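Comparing Two Finger Designs for a Hand-Held Gripper

Student project report, Allover group
Submitted in January

1. Aim

The project compared two sets of fingers for the Kenach hand-held gripper. The first set, supplied with the tool, has a narrow tip. The second, drawn by the group and named Gratulora, has a wider contact area. The group wished to establish which set held soft cloth more reliably.

2. Equipment and location

Trials were carried out on an upper landing with a plank floor, next to the stairs. Each tool is followed by means of a marker cube, and a camera on the tool records the jaws.
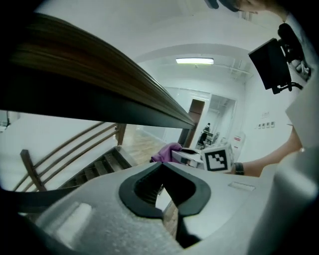

Figure 1. View from one tool towards the corridor, with a marker cube in the middle distance.

The operator worked standing, with a tool in each hand and a harness worn over the shirt. A second camera at head height recorded both tools together – this proved useful when the view from one tool was blocked.
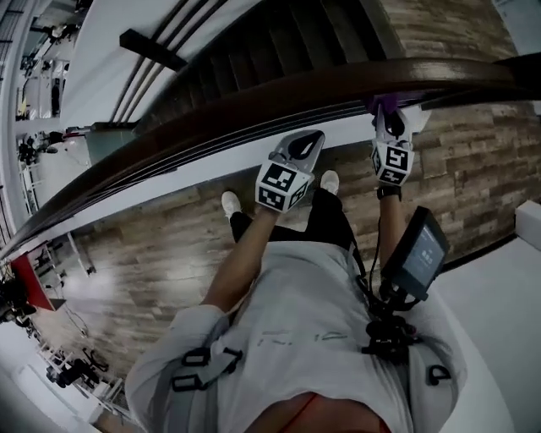 3. Method

Each finger set completed 224 trials, divided equally between 4 operators. A trial was counted as a success if the cloth stayed in the grip for three seconds. The fingers were wiped between sessions, and the Kárason controller settings were left unchanged throughout.
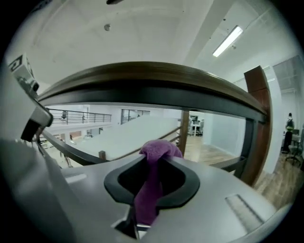 Figure 2. Purple cloth between the black fingers, seen from the camera on the tool.

4. Results

The supplied fingers failed in 18 trials and the Gratulora fingers in three. Most failures occurred when the cloth was taken by a single fold. Operators reported that the wider fingers were harder to place accurately near the handrail. The group recommends that the trials be repeated with thinner fabrics before either set is adopted.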